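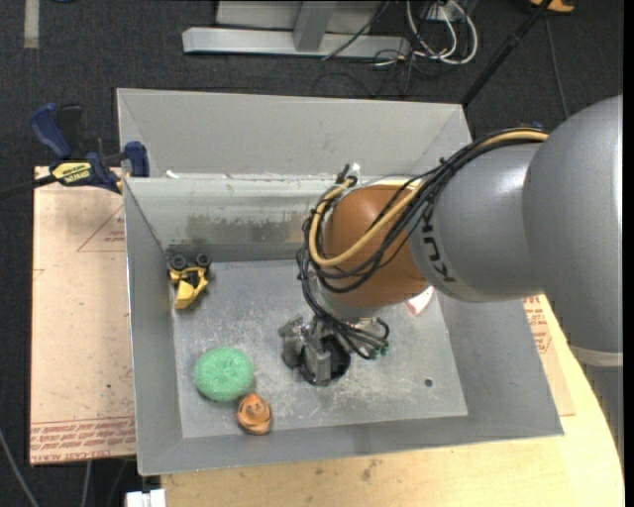 The KUKA over the bin, with the yellow digger, the green scrubber and two more of the test items.

Robotics club notes, 26 Apr 2023

I said I would write one of these after every build night and then skipped a bunch, so this covers a few weeks at once.

For anyone new to the blog, I'm in the student robotics club at Nandbridge, on the bin picking team. The other team does the line follower cars and gets most of the visitors. We have an arm, a metal bin and a box of junk, and the job is to get the junk out of the bin one piece at a time with nobody touching the controls. There is a competition in June called the Garnari Cup and we are entered in the mixed objects class. A run is 20 minutes. The judges pour in a set of items you haven't seen before, and you get points for each one that ends up in the outgoing tote. Points come off if you drop something outside or if the arm faults and has to be reset.

Our software is called Daster. It was called that before I joined and the person who named it has graduated. It takes a depth image of the bin, comes up with grasp candidates, scores them and sends the best one to the arm. The part I work on is the scoring.

Where things stand

Picking from the middle of the bin is fine. If an object is sitting by itself on the flat part, we get it on the first or second try most of the time, and that includes things I thought would be hard, like the mesh scrubber. The fingers sink into it a little and it comes up. It does throw off the depth image, since the surface is fuzzy and the edges come back ragged, but the center of it is usually right and that's enough.

Picking near the walls is bad. The sides of the bin slope, and when something rolls up against one, the gripper has to come in at an angle or one of the fingers will hit metal. Our first version only did straight-down grasps. Any item that touched a wall was either skipped or got pushed around until it happened to end up somewhere better. You can see on the floor of the bin how much pushing there has been. It's covered in scratches.

The yellow digger is the worst. It likes to tip over against the left side, and once it's there the wheels stick out one way and the bucket sticks out the other. The scorer sees the bucket as a nice thin edge to grab. Then the fingers close on it and the whole toy swings, because all the weight is at the other end. We lost it over the side of the bin twice in one night doing that.

What I changed

I added a penalty for grasps that are far from the middle of the object's point cloud. That's a crude stand-in for the center of mass but it's better than nothing. For the digger it moved the preferred grasp from the bucket to the black middle part. In a batch of 50 attempts with the digger dropped in at random, the drops over the side went down to 2. Before the change I wasn't keeping a proper count, so I can't give a fair comparison, and Idun Boström pointed that out right away when I showed her. She is our faculty advisor. I have a log sheet now.

I also let the planner tilt the gripper. This took longer than the scoring did. The wrist has a fat bundle of cables running over the top and down the side, with a hose among them that loops, and when the wrist turns too far the loop gets pulled tight. I put a limit on the last joint so the planner can't pick those poses. It cuts out some grasps along the front wall that would otherwise be reachable. I'd like to reroute the hose and get some of that range back, but the last time somebody rerouted it we lost an evening to a loose fitting, so it may wait until after June.

The other problem is things touching each other. If the scrubber and the little orange-brown figure are side by side, Daster often treats them as one lump and tries to grab across the seam. Sometimes it brings up both, and that counts as a double pick, and under the Garnari rules a double pick scores zero for both items. I tried splitting the lumps by color. It worked well on green against orange, and it also split the digger into a yellow object and a black object. I turned it off again. I have an idea about trying a small nudge first and looking again afterward, but every nudge costs time.

Bench stuff

The bin used to walk across the table a little with each hit. It's held with a bar clamp on the left now and the calibration has stayed good since. Please do not take the clamp for other projects. If you do need to move the bin, rerun the calibration and write it on the sheet.

We got a bag of new test items from Hellström, the thrift store near campus, who gave us a discount when we said what it was for. Some of them are too big for the gripper, but I left them in the box because the judges may well do the same to us.

Things to do before the next post

Write down the start position of every item before each batch, even the boring ones.

Try the nudge idea with a limit of 2 nudges per lump.

Get the recovery routine to back off straight up after a missed grasp. Right now it sometimes drags the fingers sideways first.

Do one full timed run with no one standing near the stop button except the person whose job it is.

Build nights are open if you want to come by. Closed shoes, and leave drinks in the hallway.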